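Leka packing room, Tinville
Gallery page, updated Dec 26, 2024

Welcome to the gallery page of our packing room. My name is Borislav Dumitrescu and I look after the small parts at Leka. Many people who order our repair kits write to us and ask how the kits are put together, and who does it. This page is my answer. I begin with an introduction to the room and the work, and the gallery comes after it, with its caption and my notes. English is my third language, so please forgive me the places where I am too formal.

## About the room

Leka is on the second floor of the old Ritov building in Tinville, behind the bus station. If you come by the main stairs, you turn left and follow the corridor to room 506. Please do not look for a fifth floor. The building has only three floors, and the numbers on the doors are from a former owner who had his own system. The delivery drivers know this by now, but visitors sometimes walk up and down for a good while.

The room was a drawing office before we moved in. It has tall windows to the north, which give a calm light, and strong lamps in the ceiling that we keep on during the whole working day. For small parts we need both. In winter the window light is gone by the middle of the afternoon, and with the ceiling lamps alone you get bright spots on every smooth surface. You learn to turn your head a little.

We moved here in February of last year, from a much smaller place that we shared with a printing shop. There we had paper dust on everything. I remember that Josée McIntyre cleaned the shelves each morning before she took off her coat. In the new room we have no dust to speak of, and the coat goes on the hook first.

## What we pack

The Hekeck kit is a set of replacement parts for small table instruments that are used in school laboratories. Some of these instruments are quite old, and the schools like to keep them. A kit contains the parts that wear out, one circuit board, and a printed sheet that explains the order of work. The teacher, or a patient student, can do the exchange in one afternoon.

We do not make the parts. They arrive from several suppliers, in boxes of very different quality, and our work is to check them, sort them, and put the right ones together. It sounds simple when I write it down. But the parts with wires are difficult to store. The wires are thin and like to catch each other, and when you lift one part from a full box, you lift also two of its neighbors. A connector can be damaged in this way and you will not notice it until somebody at a school writes to you, politely, that the kit does not fit.

For this reason we never work directly from the supplier's box. A few pieces are taken out, placed in an open bin, and looked at. After this they can go on to the kit.

## Why bins and not drawers

When we started, we used a cabinet with small drawers. It was a beautiful cabinet and it is still in the corridor, full of pens and keys. Drawers are good for screws. For parts with wires they are bad, because you open the drawer halfway, put in your fingers, and pull.

Velimir Nikolovski proposed the bins. He had worked with them in a bakery, of all places, where they held the small tins for baking. They are shallow, so your hand goes in from above and you see what it does. The corners are round and nothing hides there. We tried gray ones first, but the metal parts were hard to see on gray. With yellow it is much better, both for metal and for boards. The only complaint is that the yellow is very strong, and Ilir Radulović said in the first week that he saw it also when he closed his eyes.

The bins have no labels. I know that some visitors find this strange. We had labels, and the labels stayed on when the contents changed, and then we had bins that told lies. Now we look inside. For the long storage on the shelves everything is labeled, with part number and date of arrival, but on the table we trust the eyes.

## The boards

I would like to say some words about the boards, as they are the most expensive part of the kit and the one I worry about.

They should be held by the rim. Everybody who comes to help us hears this from Daranee Sombatkul on the first morning, and usually hears it again before lunch. She has a very light way to take a board: two fingers on each side, no pressure, and she puts it down so that you hear nothing. The boards are round, so there is no corner to take hold of, and people who have worked with square ones need a little time.

We place one board in a bin at a time. A board on top of another board is the fastest way to bend a small part, and then the repair costs more than the kit. When the table is busy this rule is annoying, I admit, and we keep it also then.

## The packing material

The thing we use most is not a part at all, it is the white sheets that go between the parts. They come in packs of 100, and a large order of kits eats these packs very quickly. We order 400 sheets for a normal month and there is always someone who says that it was too many, and later the same person borrows from next month.

At the beginning we kept the sheets on the floor in their bag, next to the table leg. You had to bend down for every kit. Now we keep them in a metal tray on the table. The tray was Josée's idea. It holds the stack straight, it is easy to wipe, and it is heavy enough that it does not travel when you pull a sheet from the top. You can reach it from the left side and from the right side.

## The gallery
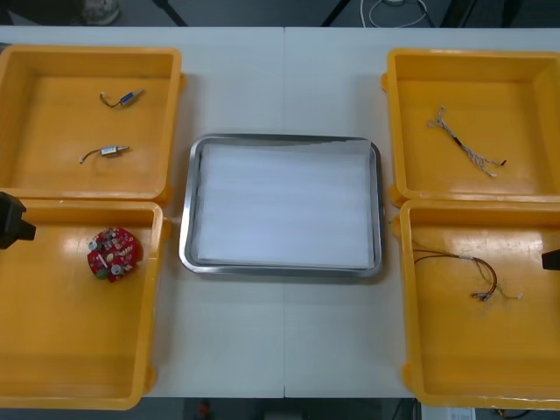

*The sorting table at Leka: yellow bins to the left and right, the steel tray with white sheets in the middle.*

In the upper bin on the left are two of the small parts with lead wires. Each wire ends in a small white connector. One part has a blue and silver body, the other is more silver and gold.

The round red board is in the lower bin on the same side. You may recognize the silver capacitors, if you have opened one of these instruments before.

## Some notes for those who want to copy the table

We have been asked several times about the arrangement, mostly by teachers who would like to make a repair corner in their school. Please take from it what is useful.

The table is white, and I would choose white again. If something small falls out of a bin, you find it. It is really two table sections which stand together, so there is a thin seam in the middle. At first I did not like the seam and wanted to cover it with tape. Ilir told me to wait one month, and he was right, I stopped to see it. The advantage of two sections is that they go through a normal door. Please measure your door before you order a long table. We did not do this in the printing shop and the table had to go home again.

Two bins can stand close together with the rims touching. It saves space, and you can move a part from one to the other with a very short way of the hand. We only take care that the tray stays free on its sides, so that the fingers can get at the sheets.

Clean the bins with warm water and a soft cloth. Velimir once used a kitchen sponge with the rough side, and that bin is now in the cabinet in the corridor, together with the pens. Let them dry completely before any board goes in.

Do not buy the deepest bins that you can find. People do this because they want to store more. For storing we have shelves, and for the table you want a low rim and good light on the bottom.

## Visiting and writing to us

Schools can visit the packing room in small groups in the morning. Please write first to Josée, who keeps the calendar, and tell her if the students would like to pack a kit themselves. It takes a little longer and we enjoy it - there is usually one student who is faster than I am. Long sleeves should be rolled up at the table, and drinks stay in the corridor.

If you have a question about a kit that you already received, please write the number from the printed sheet in the first line of your message. Daranee answers these letters, and with the number she can find your kit on the same day. Questions about the table, the bins, or this page can come to me.

Borislav Dumitrescu
Leka, Ritov building, room 506, Tinville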